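Dirkden Upholstery Notes -- README

Welcome, and thank you for stopping by. Dirkden is a collection of notes and pictures about seat cushions, back cushions and padded arms as people live with them: the weave, the seams, the marks, and what was tried on the marks. It grew out of a shared folder that Huguette Charbonneau started when she was re-covering furniture in her garage and wanted somewhere to keep track of which fabric was which. The folder got out of hand in the nicest possible way, and the version you have in front of you was put together on 1 May 2020.

What is in it

There are 1418 entries. Each one has a short text note, and most have at least one close picture of the cloth. Of these, 400 concern stains or discoloration of one kind or another, and the rest are about seams, piping, sagging, pilling and general wear. A small folder called "mending" holds 33 longer write-ups by Thérèse Melnyk, who is far more patient with a curved needle than I will ever be. Do read the one on closing a cushion from the back, even if you never plan to sew anything -- it's a lovely piece of writing.

The fields

cloth: color and weave in plain words. Please write "light grey, fine rib" and leave the shop name for the notes. Shop names change from one season to the next, and two of us once spent an evening arguing over a grey that turned out to be the same grey.

seam: single, double topstitch, piped, tucked, or unsure. "Unsure" is a perfectly good answer. From very close up a tucked edge and a piped edge can look so alike that Zdeňka Kratochvíl and I still disagree over a good number of them.

mark: none, spot, blotch, ring, streak. Give the color and say whether the edge is sharp or soft.

cause: fill this in only if somebody in the house knows. We had a lot of guesses in the early entries (coffee, mostly, poor coffee gets blamed for everything) and Raymonde Paquette went through and took them out again.

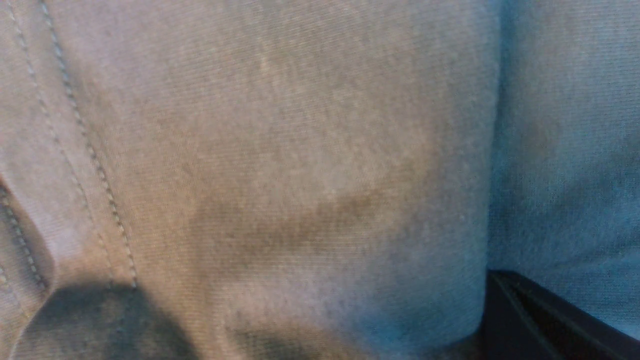

The field that gives people the most trouble is mark, especially on greys and beiges. A brownish blotch with a soft edge could be a damp patch or an old stain, and a note written later from memory won't settle it. So if you are standing beside the cushion, put your hand on it and write down "damp" or "dry" in the notes. If you only have the picture, write "not checked" and move along. Look at the weave too. When the ribs carry on clearly through the discoloration, say so, as it helps to tell a mark in the cloth from something sitting on top of it.

Lighting is the other thing. The same cloth can go warm in the middle and bluish toward the edges, and we have not corrected any colors. Please don't match thread from these pictures! Take a snip of the real fabric from inside the zipper seam and carry it to the shop.

Known gaps

Leather is hardly covered. Velvet has roughly 100 entries, nearly all from two houses, so it leans heavily toward green. Cleaning results are patchy -- people write down what they put on a stain and then forget to come back and tell us how it went.

Adding to it

Copy the blank note, fill in what you can, and send it to Raymonde Friesen, who looks after the folders. The next tidy-up is planned for June.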